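Fleten Play Library, minutes of the Fri 26 January meeting

I took the minutes again, so if you were there and remember it differently, catch me before the next one and I'll fix it. We started a bit behind because the heating in the back room was making that knocking noise and we all had to move our chairs to the front. Nine of us came, plus a baby who slept through everything except the budget.

Minutes of the last meeting

Read and agreed. One small change: the rug we said we'd ordered was the green one, and I had written gray. Fixed now.

The block sets

This took up most of the evening and I'm glad it did, because we've been putting it off since October! The block sets come back incomplete more often than anything else we lend, and the bags don't help (they're see-through, but once there are a lot of blocks in there you can't tell what you've got). The set we call Isico went out in the fall with 94 blocks in it and the family very kindly told us it came home short. We believe them, but we couldn't have said either way.

We went back and forth on how to check sets in. One idea was weighing the bags, and I liked that a lot until somebody pointed out that a stray toy car would throw it off completely. Another was a printed card in every bag with the colors down the side. We settled on the card. It goes in the front pocket, and whoever checks the set in initials it.

Then we got onto colors, and here I lost control of my notes a little. Several people feel the pastel cubes are too close to each other once you get past the blue and the pink, and the little ones sort them into the wrong trays and so do we. The lilac and the pink are the worst pair. Under the lights by the door I can't tell them apart myself.

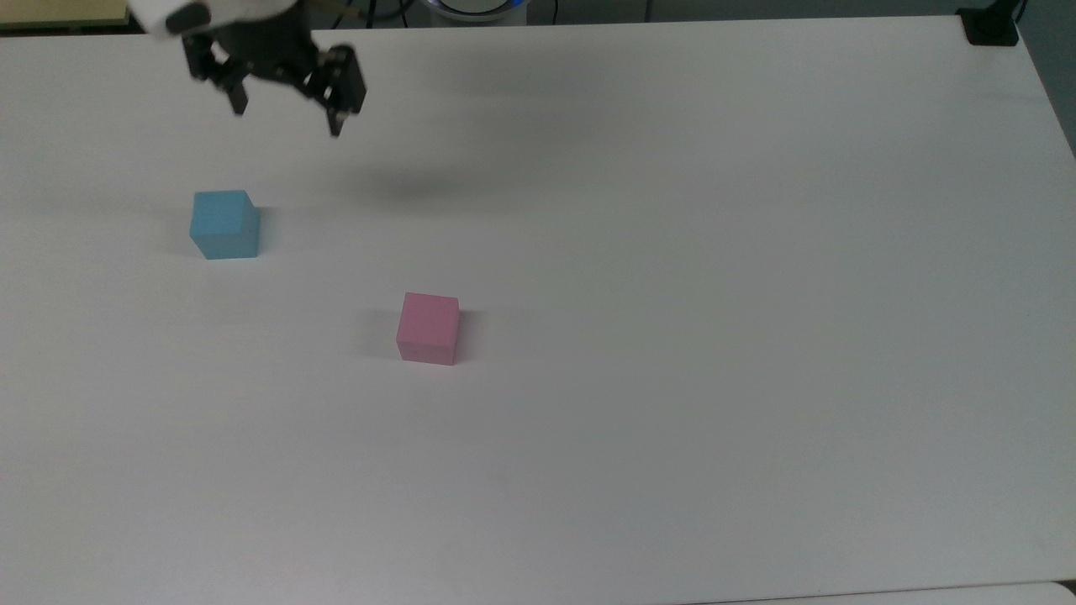 Agreed in the end that we keep the pinks and blues together as a starter set and move the lilac ones over to the Rultov box, where everything is a mixed bag already. The starter set is for the youngest group, so only a few blocks out at a time and plenty of space to work in. If a child wants the whole pile on the floor, great, that's what the big set is for.

Cleaning came up too. The wipes we've been using leave some of the blocks tacky, and two of us had noticed it separately. We're going back to warm water with a drop of dish soap, then a towel, then air drying overnight on the rack. Please don't put them back in the bags the same evening, even if you're in a hurry to lock up. I've opened a bag that was packed too soon and I don't want to smell that again.

Tables

There was a long chat about whether we need another one. I said I'd rather have a plain light top than anything with a pattern on it, and most people nodded. The old folding table with the printed road map on it is fun for cars and hopeless for everything else, so it stays in the car corner. Pacheco Furniture has offered us a secondhand one at a good price and we're going to go look at it before saying yes. We need to measure the doorway first (we all remember the bookcase).

Money

Short one. We're fine through spring if we don't buy anything silly. The late fees box had more in it than we expected, which probably says something about all of us. The new rug is paid for. Nothing has been spent on blocks yet, and we agreed to hold off on replacements until the cards have been in use for six weeks and we know what's really missing.

Opening hours

We talked about staying open later on one evening and didn't decide. The people who want it most weren't in the room. I'll put a sheet up by the desk and we'll look at it next time.

Other things

The label maker is out of tape. The key for the tall cupboard sticks, so lift the door a little as you turn it. Somebody left a very nice blue lunch container and it's on the shelf over the sink. The puzzle with the farm on it has been found (inside another puzzle!) and is back on loan.

To do before next time

Print the color cards and trim them to fit the pockets
Move the lilac cubes into the Rultov box
Measure the doorway, then go see the table
Buy dish soap and label tape
Put up the sheet for the evening hours

We finished up after the last of the coffee cake. Next meeting is in the front room again unless the knocking stops.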